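Reseña: el abanico de color Clastis, o cómo pagar 172 euros por discutir con la imprenta

Llevo tres años escribiendo en este blog que no voy a comprar otra guía de color. Lo escribí cuando salió la de Yatsenko, que olía a pegamento de zapatero, y lo repetí con aquella cajita de fichas que acabó de posavasos en casa de mi hermana. Pues bien, ya tengo otra.

El abanico Clastis trae 900 tonos repartidos en tiras de cartulina, unidas por un tornillo metálico que se puede abrir con una moneda. Viene en dos acabados, mate y brillo, y cada tono lleva su código, su mezcla en cuatricromía y un nombre. Los nombres merecen capítulo aparte. Hay un beis que se llama Lunes sin Luz y un verde que responde por Aceituna Discreta. Supongo que alguien cobra por esto y me gustaría saber dónde se echa la solicitud.

Lo he usado un mes en trabajo de verdad: la etiqueta de una conserva de pimientos, un cartel para un ciclo de cine y la papelería de una clínica dental que quería «un azul que no diera miedo». En los tres casos lo comparé con la prueba de imprenta, a la luz de la ventana y con el flexo. En mate acierta mucho. En brillo los naranjas se van hacia el ladrillo, y el cliente de los pimientos tiene opiniones muy firmes sobre el ladrillo. 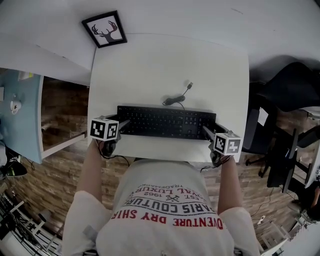

Ramiro Sarmiento: Pues a mí los naranjas me salen clavados, en brillo y en mate. ¿No será tu imprenta? Yo tuve el mismo lío con un folleto y el problema era el papel, que tiraba a amarillo. Lo que no perdono es el tornillo, que se afloja solo. Abrí el abanico delante de una clienta y le cayeron los morados en el café.

Lo de la imprenta lo pregunté, Ramiro, y me contestaron con ese silencio que reservan para los diseñadores. Repetí la prueba en un estucado más blanco y los naranjas mejoraron algo, así que te doy media razón. Con el tornillo te la doy entera. El mío aguantó dos semanas y ahora lleva una gota de esmalte de uñas transparente, que no figura en el manual.

El manual, por cierto, tiene 13 páginas y dedica 3 a la filosofía de la marca. Me enteré de que el color es un diálogo. De cómo se limpian las tiras no dice una palabra (paño seco, ni se os ocurra el alcohol, pregunta por mi Aceituna Discreta).
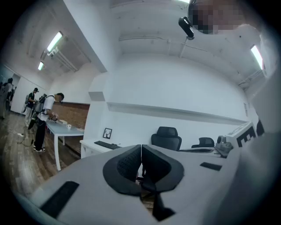 Última modificación de esta página: abril. Corregido el precio y ampliado el apartado de la aplicación.

La aplicación se descarga aparte y sirve para buscar un tono por código y exportar la paleta. Buscar, busca bien. Exportar ya es otra cosa: el archivo entra sin quejas en mi programa de maquetación, pero llega con los nombres cortados y me encontré con seis muestras llamadas «Lunes s». También pide registrarse para guardar favoritos. Me registré y desde entonces recibo un boletín con el tono de la semana, que hasta ahora ha sido siempre algún gris.

Frente al Trikbridge, que es lo que usaba antes, el Clastis gana en los neutros y en los verdes oscuros, donde el otro daba tres saltos y se quedaba tan ancho. Pierde en los rosas. Y el Trikbridge cabe en un bolsillo de chaqueta, mientras que este pide bolso, mochila o un becario. El de Bridham no lo he probado; me han prometido uno prestado y ya contaré.

¿Lo recomiendo? Si imprimes a menudo en papel sin estucar, sí, con el esmalte de uñas a mano. Si solo trabajas para pantalla, guárdate los 172 euros. Y si tu cliente vende pimientos, pide siempre prueba impresa y que la firme él.

Lo mejor: los neutros, la cartulina gruesa, los códigos legibles sin gafas.
Lo peor: el tornillo, los naranjas en brillo, el boletín.
Nota: un siete. Le habría puesto un ocho sin lo del diálogo.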